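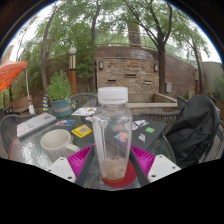 Good practice for hand-held gripper recording outdoors
Amna Bajwa, Prunari – May 23, 2024

This gallery goes with part 31 of the Wullia handling guide, which covers clear containers on outdoor tables. The rules apply to every operator, including those who have already passed the indoor module.

1. Grip
Close both fingers evenly and keep the bottle upright. Transparent plastic shows whatever is behind it, so log the background as well as the object. 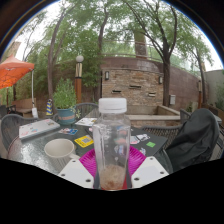
2. Background objects
Cups, laptops and bags may stay on the table. Do not tidy between takes – a changed layout needs a new entry in the log. Cards with a QR code are recorded under code 208. Naima Benkirane checks the entries each March.

3. Open approach
Fingers are fully apart before they reach the table edge, and the coaster is left clear if it marks the target spot.

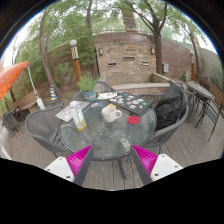

Approach from the near side only, at a steady pace, and stop if a finger touches the glass. Contact with the tabletop is reported on form 351, even where no mark is left. Completed forms go to the Prunari office with the session log.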